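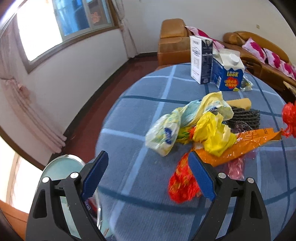 水曜 居間の丸テーブル、袋類の仕分け

午前中はテーブルの上を片づけるだけで終わった。先週から買い物袋と菓子の空き袋が混ざったまま積み上がっていて、記録用紙を広げる場所がない。レオニー(Seidel)から「袋を先に決めないと紙箱も動かせない」と言われていたので、今日はそこから手をつける。

分け方は前回の打ち合わせでムニールが出した案のまま使う。

・持ち手のある買い物袋:形が残っているものは畳んで再使用。色は問わない。
・菓子の包装:中を払ってから廃棄。アルミ蒸着かどうかは見た目で決めず、端を少し裂いて確かめる。
・透明の袋:桶へ。中に物が残っているものも、開けずにそのまま桶へ入れる。
・袋でないもの(ロープ、スポンジ、飾りのモール):テーブルの奥に寄せておき、最後にまとめて判断。

薄い黄色の袋は、ねじれているのを戻さないと大きさがわからない。ねじれたまま畳むと次に使う人が広げるときに裂く。Jurkellの倉庫で一度やって、Damiánに注意された。以後、ねじれは必ず戻す。

赤っぽいまだらの袋は再使用か廃棄かで迷った。くしゃくしゃだが、しわだけなら使える。持ち上げて光に透かし、穴があれば廃棄、なければ畳む。穴の有無は台帳に書かなくてよい(前回書いて、誰も読まなかった)。

オレンジの菓子袋は廃棄側。迷う要素なし。

紙の容器について

白い縦長の箱と、青と白の屋根型の紙パックは今日の対象外。位置だけ奥に固定する。パックはふたを閉めたまま立てておく。表示面を手前に向けておくと、あとで栄養表示を写すときに楽。横の小さい透明の包みは中身が黒っぽく、何かわからないので開けずに保留。Ivanaが来たら聞く。

テーブルクロスは外さない。青い格子の線が置き場所の目安になって便利だった。太い線の手前側を「未処理」、奥側を「保留」とした。Nahuelは紙テープで区切りたいと言っていたが、布に糊が残るので見送り。

桶に移す作業

透明の袋は軽くて、テーブルに置くと隣の袋の下にもぐる。そこで縁のある桶を横に置き、そちらへ入れることにした。内側が薄い水色で、キリンやカエルの絵がついた丸い桶。深さは足りる。ただ、底に絵があるので透明の袋が見分けにくい。無地のほうがよかったと思うが、手近にこれしかなかった。

縁にかけた紫の柄の布はそのまま。どけると椅子の上に置くことになり、今度は椅子がふさがる。

赤やピンクの物が入った大きめの袋は、中身ごと桶へ。これは午後に開ける。小さいほうの透明の袋は手前側に寄せた。二つを重ねると下のものを見落とすので、離して置くこと。

つかみ方の覚え書き。透明の袋は口のほうをつまむと空気が入ってふくらみ、桶の縁に引っかかる。まん中をまとめてつまみ、上に少し余らせるくらいがいちばん運びやすい。強く押さえる必要はない。

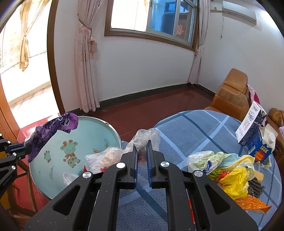
午後の残り

1. 大きめの透明袋を開け、中の赤とピンクの物を種類で分ける。
2. ロープの巻き直し。スポンジはCerkportの棚に戻すか、ここで使い切るかを決める。
3. 畳んだ袋を封筒に入れ、台帳の577番から続けて記入する。576番は欠番なので詰めないこと。
4. ソファに立てかけたクッションを元の並びに戻す。端の段ボールは資源ごみの日まで置いておく。

3の台帳は、Stelgateの書式だと備考欄が狭い。27字を超えると次の行にはみ出して、印刷したときに読めなくなる。短く書く。「黄・薄・持ち手あり」程度で十分。

費用のこと。Carrascoに頼んでいた保存用の封筒が届き、請求は1667円。箱のほうは9月の締めに回すとのこと。領収書は台帳の裏表紙にはさんだ。

問い合わせ二件

ムニールから、菓子の包装も一枚ずつ残してほしいという話があった。残すなら洗って乾かす場所が要る。流しの横は6枚以上並べるとふさがってしまうので、残すのは同じ柄につき一枚までと返事した。まだ返答はない。

Damiánからは、紙パックを平らに開いて保管する案。切り方を統一しないと表示が途中で切れる。注ぎ口のふたは別に集める必要があるか確認中。

気づいたこと

未処理と保留の場所が近すぎる。手前から取って奥に置くつもりが、途中で手前に戻してしまうことがあった。次は保留だけ別の台に出す。ソファの肘掛けに仮置きするのは滑るのでやめたほうがいい。

桶は次回も使う。底に白い紙を敷いておけば、絵の件は片づくはず。紙は封筒の梱包に入っていたものを取ってある。

15時半に再開。Ivanaは16時ごろ着く予定。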